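Emside Toy Library: Frequently Asked Questions

Last updated 7/23/18

12 shares | 3 comments

The answers below cover the questions most often put to the front desk. Members who need further help may write to the membership office at the Istungate branch or speak to any member of staff during opening hours.

Who may join the Toy Library?

Membership is open to any adult who lives or works in Emside and cares for a child under the age of seven. Grandparents, foster parents and registered child minders are welcome to apply. One membership covers all children in the same household.

What do I need to bring when I apply?

Please bring one form of photo identification and one recent letter or bill showing your address. Applicants who work in Emside but live elsewhere should bring a letter from their employer. Cards are issued on the same visit.

How much does membership cost?

The annual fee is $10 per household. The fee is waived for families who receive housing or food assistance. Child minders pay the same fee as other members and may borrow under the same terms.

How many items may I borrow, and for how long?

Each household may have up to five items on loan at one time. The standard loan period is 10 days. Ride-on toys and play kitchens are lent for seven days only. A set of blocks or a puzzle counts as one item, whatever the number of pieces.

Can I see what is available before I visit?

The catalog lists 762 items and may be searched by age group, type of toy and branch. Paper copies are kept at both desks. Items marked "Reference" are for use in the play room and may not be taken home.
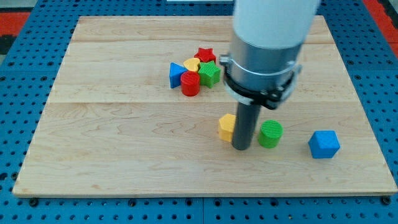 May I renew a loan?

Loans may be renewed once, by telephone or in person, unless another member has placed a hold on the item. Renewals must be requested before the due date. Seven-day loans may not be renewed.

What happens if a piece is lost or broken?

Please tell us when you return the item. Small losses are expected and no charge is made for a single missing piece. If a toy can no longer be used, the member may be asked to pay part of the cost of replacing it, up to a limit of $5 for puzzles and block sets. Please do not attempt repairs at home. Glue and paint that are suitable for furniture may not be safe for young children.

How are the toys cleaned?

Every item is cleaned and checked by staff before it goes back on the shelf. Plastic toys are washed in warm water with mild soap. Wooden toys are wiped with a damp cloth and left to dry in the open air. Members are asked to return toys free of food and sand, but are not expected to disinfect them.

Do you accept donations?

Yes. Toys should be complete and in good working order, with the maker's safety label still attached where there was one. We are unable to accept soft toys, car seats, cribs or anything that runs on button batteries. Large donations should be arranged in advance with Kanchan Prajapati, Collections Manager.

Is the Istungate branch open all year?

The Istungate branch closes for one week in February for the annual stock check. Items due during that week may be returned to the main desk in Emside without penalty.

Whom should I contact with a complaint?

Complaints should be made in writing to Alfie Tunstall, Head of Member Services. A reply will be sent within 10 working days.

Related pages

Choosing Toys by Age
Opening Hours and Directions
Borrowing Rules for Child Minders
Play Room Booking Form
New in the Catalog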